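Toy Kitchen Set, Cutting Board and Bowls

Gallery 3 of the Steltotlow play kitchen pages. The small pieces are set out on the table with the wooden box that has the red front. Click a picture for the larger size.

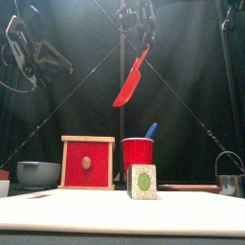

Red toy knife. 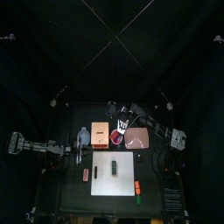
White cutting board, with the bowl and tray behind it.

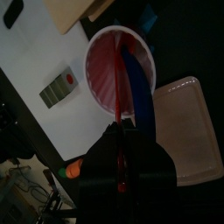

Some of the items share one round container.

We bought the set secondhand at the Kahraman market in April and paid extra for the wooden box. The seller had 2 more boxes in plain wood, but we wanted the red one.

Everything gets washed by hand in warm water and dried on a towel. The box is only wiped down. When we pack up, the knife goes in first and the board lies flat on top. It all fits on one shelf at Bindier, 80 cm wide.

Gallery 4 has the Grerkix tea set and will be up Monday.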